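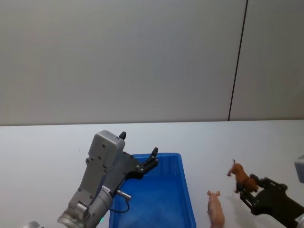 The two-arm sorting table at the Clolham shared workshop, with a blue bin, a pig and a horse.

CLOLHAM – A toy-sorting table built by members of the Clolham shared workshop will be open to visitors in September, the group said in its newsletter.

The build, named Erkia, uses two robot arms to pick up toy animals from a white tabletop and put them in a plastic bin. Members have worked on it in the evenings for 39 weeks. Parts other than the arms cost $701, most of it spent on the table, wiring and a secondhand computer.

The arms are on loan to the workshop from Ginov, a machine shop on the edge of town, until the end of the year. Each arm has its own gripper, and a blue bin sits between them on the table.

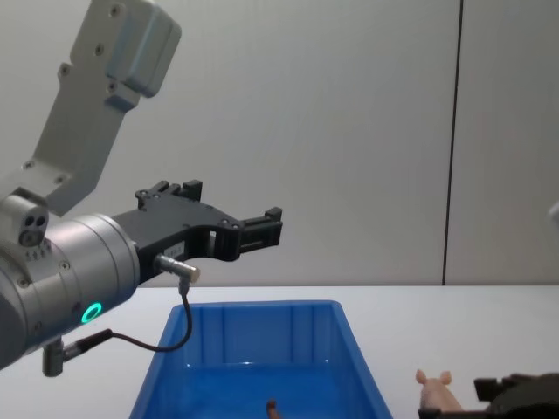 Maes would like to see the speed brought down before children are let near the table, and said so in a reply to the newsletter, adding that a strip of tape on the floor would not hold back a five-year-old.

The group said the arms will run at reduced speed during open hours and that a clear panel will be put up along the front of the table. Work on the panel has started.

Members are also rewriting the part of the program that decides which arm goes first. In the last round of tests the table ran 66 pickups, and the arms stopped 2 times to avoid each other – both times over the bin.

Open hours are 6 p.m. to 8 p.m. Entry is free, and visitors may bring small toys for the arms to try.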